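Subject: Re: [stagetalk] Wumine tour, has anyone seen it yet?
Date: May 28, 2025

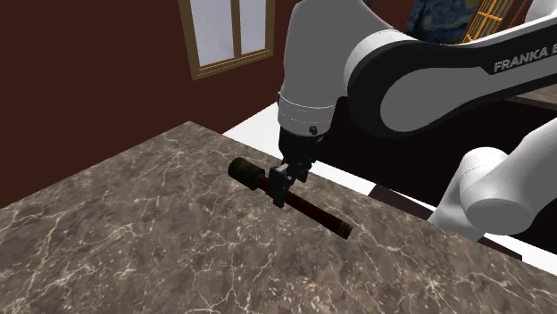 I saw it in Claltham on the second night, so I'll take a swing at this, though I suspect I'm going to be in the minority again.

Gráinne Nic Giolla wrote:
> Went to the Dalsgaard last week and I'm still humming it. I think
> Wumine may be the best new family musical in years. The lighthouse
> number at the end of act one had the whole row in tears, me
> included. The reviews calling it thin are missing the point, it's a
> fable and fables are simple. Tickets are going fast so don't wait.
> Has anyone here seen it with the new second act?

I have, and I'm not sure what's new about it. They moved the storm earlier and gave the sister a song. The song is nice. It doesn't tell us anything she hadn't already said in the kitchen scene, and it stops the story cold for 5 minutes right when the boat is supposed to be sinking.

On the fable point, fine, but simple and vague are different things. Why does the father leave the island? In the February version there was at least a line about the debt. Now he just goes, everyone sings about the tide, and when he comes back we're meant to forgive him. My nephew is nine and he asked me in the intermission if he'd missed something. I told him I had probably missed it too.

I'll give you the lighthouse number. It's a big tune and the woman singing it can really sing. But I'd like to know how much of the crying was the song and how much was 40 kids in white walking down the aisles with lanterns. You could do that to the phone book and I'd get a lump in my throat.

As for tickets going fast, that's what the email from the box office says. There were plenty of open seats in the balcony when I went. The poster claims 3,191 people stood and cheered in Lirnudby. Who was counting? Does that hall even hold that many, or did they add up the whole run? People stand for everything now anyway.

The orchestra was good, and the puppets for the seals were better than good. If they'd trust those and cut the narrator, who mostly explains what we just watched, there might be a decent 90-minute show in there. At $50 a seat I don't think it's there yet.

Did you see the understudy or the regular lead? Mine had the understudy slip in the program and I thought he was the best actor on the stage, so if you had the other one maybe we're talking about two different shows.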